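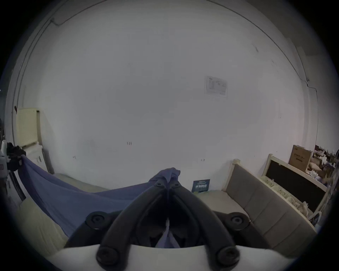 Vol. 131, No. 2

Linen service promises tidier beds, but the savings are hard to find

Cisberg, the short-stay lodging operator, says it has settled on a new way of making up the beds at its Festa hostel and will bring it in at a second property, Upadhyay House, by October. The announcement runs to more than 4000 words. Very little of it concerns money.

The method itself is plain enough. A fitted sheet goes on first and stays on. A blue cover is drawn over it from one corner, straightened along the side and left without tucking. Cisberg calls this "corner-first dressing" and credits it with better-looking rooms and fewer complaints. Anyone who has changed a bed in a hurry may wonder what they were doing before.

Kazue Matsuda, speaking for the company, said staff had taken to the routine and that guests liked the colour. Asked how many guests had been surveyed, she said the figures were still being organized. She would not say whether housekeepers will be given the same time per room once the change is in place, or less.

The bedding is supplied by Movatov under a two-year contract. Neither firm would release the price. Blue covers can hide a good deal that white ones don't, and the announcement has nothing on how often they will be laundered between stays.
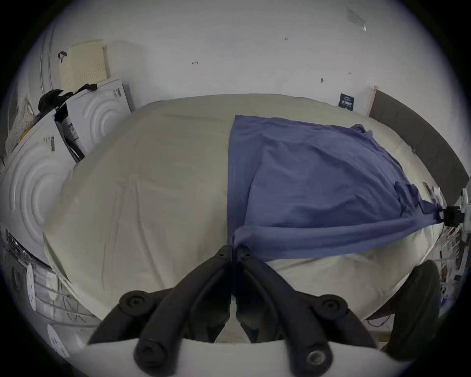 Zeyu Gu told this paper that the untucked cover is the part that will cause trouble, as it slides off in the night and ends up on the floor, and that the old tucked blankets took longer but stayed where they were put. "They can call it whatever they want," Gu said. "I'd still be the one picking it up."

Cisberg said it would review the untucked finish if staff raised it. No date has been set for that review, and the Upadhyay House order has already been placed.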